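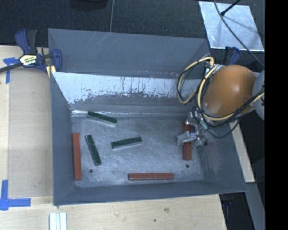 Slide 4. Block task, gripper at the right-hand red block.

Start with the task: six blocks in a metal bin, three red and three green, arm driven by remote control. The operator picks the order.

Say how the Wernach set was built. 2,000 demonstrations, nearly all by remote. The other 69 were taught by hand, with the operator moving the arm directly. Keep the two groups apart when reading the next chart.

Blocks against a wall are the slow case. One finger has to go down between block and metal. Pause on this.

Bin position is taped on the table. Check it before each session.

Skip the Latard comparison if short on time. Take questions on control delay at the end.

Comments (2)

Were the hand-taught runs recorded at the same rate?

Slides from the May version had the Vutov numbers too. Are those still up?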